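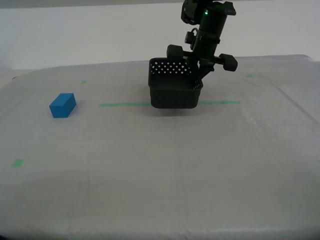
Rim grasp on the black basket, blue block left on the table.

Fidska Grasp Planner
Sold and supported by Tirham
Page last revised 2019-04-02

We resell planning software, and we have grown tired of the way it is usually described. Fidska is a grasp and motion planner for a single arm with a two-finger gripper, working over a flat table. It takes a depth image and a list of known objects, picks a grasp, plans a path and hands the joint targets to your controller. It does that job well enough for us to put our name on it. Some of the claims made for it elsewhere we would not repeat, and they are not repeated on this page.

What it does with open containers

Baskets and bins are where most planners we have tried let us down. A perforated wall gives a patchy depth reading, and the planner either fits a solid lump or sees no wall at all. Fidska has a separate rim mode which looks for the top edge, fits a closed outline to it and proposes grasps along that outline. You tell it which objects are containers. It will not work this out for itself, whatever the brochure says about "understanding".

A grasp on one side of the rim leaves the load hanging off to the other side. The planner knows this only if you have entered a mass for the object. Leave the field blank and it assumes nothing is there. We think that is a poor default and have said so to the developers.

Neighbouring objects

Anything in the object list is treated as an obstacle while something else is being carried, and the carried item is added to the arm's own shape for collision checking. Keep-out distance is set per object. The factory value is 20 mm, and we would leave it there until you trust your calibration. An object missing from the list is handled as raw depth points, which is slower and a good deal less careful.

Soft table coverings

Creased sheeting can be read as low objects. There is a flatness tolerance for this, up to 12 mm. Raise it and the false objects go away, along with any real ones thinner than the setting. We know of no way round that.

"Learns from every pick"

It keeps a log. From the log you can re-rank grasps by past success, by pressing a button. We ran it for 100 picks on our own bench and could not tell the re-ranked list from the original. Consuelo Ochoa, who did the runs, thinks the number was too small to show anything, and she may be right. Until somebody shows us better figures we are selling this as a log.

Specification

Arms: one per licence
Gripper: parallel, two fingers, opening up to 105 mm
Object list: 20 entries at most
Input: registered depth and colour, fixed or wrist camera
Output: joint targets or a timed path
Rim mode: included
Force feedback: read and logged, not used in planning
Simulator: Cedik, bundled, no separate licence

Cedik is fine for checking reach and collisions. Its contact model is crude and a grasp that holds in Cedik proves very little. Please do not send us Cedik recordings as evidence of a fault, or of a success.

Trying it

Ask for the trial licence before you ask for a price. It has every feature and stops in November. Bring your worst object to our Cárdenas office if you prefer and Crisóforo Zamudio will set it up with you. Returns are accepted on unused licences only.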